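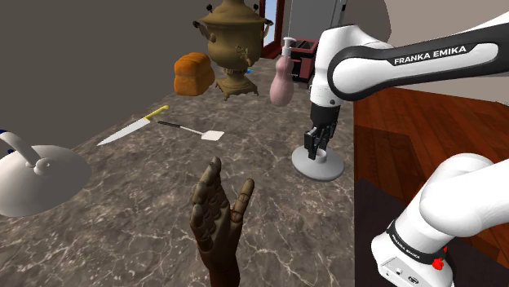
Dorkeck Bulletin, Issue 2, page 2

THE RULES COME BEFORE THE ROBOT
25/03/2021

Zubaida Bukhari has a call in ten minutes. She says so twice. Then talks for forty.

She writes the working rules for the simulation group at Hiebert, the people who put a robot arm at a kitchen counter that doesn't exist and ask it to tidy up. Bread, toaster, samovar, a knife with a yellow handle. All rendered. So why rules at all? Nothing can get hurt.

"That's what everybody says first," she says. "And then somebody takes the same program over to the real arm and it swings past a real knife at full speed. Bad habits move over just fine."

Her rule book is short. Used to be long, no one read it. First rule: speed limits in the simulator are the same as on the shop floor. 200 millimeters a second near anything sharp, 500 everywhere else. No exceptions for demos. "Especially not demos."

Second one is about knives. A blade counts as a blade even when it's only pixels, so the arm plans a path around it and the log has to show that it did. She got pushback. A team at Vumham wanted to switch the check off overnight to save time. She said no. They asked again in March. Still no.

Then clutter. She likes clutter, wants more of it. "A clean counter teaches you nothing. Nobody's kitchen looks like that. Mine doesnt." Her people are told to mix sizes and shapes, big brass thing next to tiny blue thing, and to leave the mess where it lands.

What about objects that end up in odd places, a pump bottle hanging in the air for instance? "Write it down. Don't delete the run." This one she cares about, you can hear it. A run with a physics fault gets a flag and a note and stays in the file. Throwing out the ugly ones makes the score look better then it is. Stanside, who audit the logs, ask for the flagged runs first.

How many runs before a program goes to hardware? 2000, with the object layout changed each time. She admits the number was a compromise. She wanted more, the schedule wanted less.

And people? The wooden hand on the counter gets the same treatment as a live one under her rules. Gripper keeps its distance, arm slows down, no reaching over the fingers. "If you treat it like a prop, sooner or later you'll treat a coworker like a prop."

Next on her list is a rule for handovers, who signs when a program leaves simulation. Right now it's whoever is at the desk. She isn't happy with that and wants two names on the form, one from each side.

Her phone is ringing. She lets it go, then picks up.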